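Home | About | Programs | Visits | News | Contact

Visit Report: Student Robotics Project, Stulolis Technical School
2019-09-30

Members of the school partnership office visited the Stulolis robotics course at the invitation of its lead instructor, Jamie Rowbotham. The visit lasted one morning and covered the classroom, the parts store and the project room on the upper floor.

The course enrolls 44 students, divided into two teams named Bravo and Bedero. Each team is assigned the same set of table tasks and keeps its own record of attempts. The Bravo team had logged 1,353 attempts at the time of our visit, 142 of them on cup handling alone. Students write up every failed attempt in a shared notebook, and the visitors were permitted to read several entries. The handwriting varied — the level of detail did not.

Mr. Rowbotham explained that first-year students begin with simple gripper exercises and move to two-arm work in February. Grading is based on the notebook and a short oral review. Results at the Coltis student meet, which the school enters every year, do not affect the grade.

The project room looks out on trees and receives strong daylight. Students informed us that changes in the light affect their work, and the Bedero team has begun noting the weather beside each entry. The cup task uses yellow paper cups, placed upside down on the table and handled one at a time. 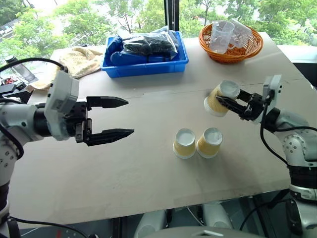
How much time do students spend on the project each week?
Second-year students are scheduled for four hours of project work a week, and many stay for the open session after class.

The visit closed with a discussion of equipment costs and room hours. The school has asked to extend the course to 65 students next year, and the office will reply in writing.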